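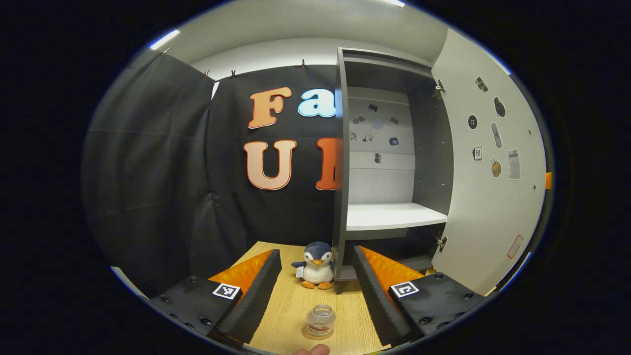
Sorting and returning small household objects is the subject of this second practical session of the Domestic Organisation module. The session deals with a task that most people carry out daily and few have ever been taught: deciding where a thing belongs, and putting it there in such a way that another person can find it. The starting arrangement is deliberately modest. A glass jar with a white-and-red label and a small penguin plush toy stand on a wooden tabletop beside a grey cabinet, the door of which is fully open. Inside the cabinet a white shelf divides the upper compartment from the lower, and small dark stickers of assorted objects are scattered over the pale panel above the shelf. Students should study this arrangement before reading further and write down, in one sentence, where they would place each item.

Handout 2: Surfaces, Shelves and Doors
Course code 3738, Heltley Centre for Home Studies
Tutor: Wiesława Ostrowski
Issued January 21, 2019

2.1 Clearing a surface

A table beside a cabinet tends to become an extension of it. Items are set down for a moment and remain for a week. In this course such items are called standing items, and they are dealt with before anything already inside the cabinet is moved. Open the door fully first. A door left half open narrows the reach and is easily knocked by an elbow or a sleeve.

2.2 Upper and lower compartments

The general rule taught in December still applies: glass is kept where it can be seen, and soft goods may go where it is dark. A jar placed on a shelf should stand upright with its label facing outwards, a hand's width from the front edge. Soft toys will come to no harm in a lower compartment, although in a household with young children the lower compartment is also the one they can reach, and this may decide the matter — the adult's idea of order is not the only one in the house.

2.3 Loose tags and labels

Fabric tags on soft toys should be left in place, as they usually carry the washing instructions. Paper labels on jars that are to be reused should be soaked off in warm water. If a label is kept, it must describe the present contents. The Clistgate exercise, in which students were asked to find the rice in a cupboard of reused coffee jars, will be familiar from the first session.

2.4 Written work

Students are to choose one cabinet or cupboard at home and submit a plan of it on the squared paper supplied. The plan should show each shelf, the direction in which the door opens, and any surface within arm's reach. Standing items are to be marked with a cross. A short note — no more than a page — should explain where each will go.

Reading: Đinh, chapter 2, on shared cupboards. Copies are held in Room 2081 and may not be taken away. Squared paper and Kadex folders are available from the same room.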